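Quando pergunto a Liesl Thaler o que faz o Lý, ela demora um pouco para responder. "Ele decide qual pedaço de gravação serve e qual não serve", diz por fim. "Parece pouca coisa, mas é onde perdemos mais tempo."

O Lý é o programa de percepção que a Ondinthorpe desenvolve desde março. Ele recebe o vídeo gravado da própria garra, calcula a trajetória da ferramenta e entrega o resultado ao Flundico, o planejador que controla depois os braços. Thaler escreveu a maior parte do primeiro e, segundo conta, herdou o segundo com muitos comentários sem data.

O trabalho desta semana é com objetos moles. Uma máscara descartável dobrada, por exemplo, muda de forma quando os dedos a apertam, e o modelo antigo tratava tudo como corpo rígido. "Com uma caixa isso funciona bem. Com tecido, o erro aparece na hora de soltar", explica. 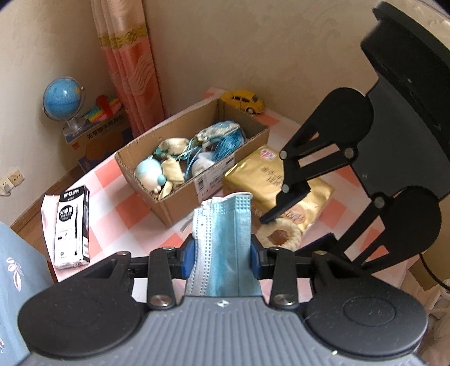

Nevgate, quinta-feira, 18 de setembro de 2025

A segunda dificuldade é a mesa cheia. Quando as 2 garras trabalham próximas, uma entra no campo de visão da outra, e o estimador de posição pode tomar as peças pretas por fundo fixo. A equipe resolveu uma parte do problema com uma máscara de segmentação. (Thaler pede desculpa pela palavra, que no laboratório já causa confusão.) As embalagens brilhantes continuam difíceis, porque o reflexo se desloca com a câmera e o programa acompanha o reflexo.

Do último conjunto, com 633 gravações, o Lý aceitou 599. Pergunto se ela está contente com o número. "Estou desconfiada. Revi à mão uma parte das aceitas e encontrei 6 que eu teria recusado. Prefiro um filtro mais severo, mesmo que fique menos material para treinar."

A próxima versão vai guardar, junto de cada recusa, o motivo e o instante em que o rastreamento se perdeu. Hoje o operador recebe somente um aviso e precisa procurar no vídeo. Thaler mostra-me o registro na tela, em letras muito pequenas, e volta a falar do relógio das duas câmeras, que ainda não está bem sincronizado.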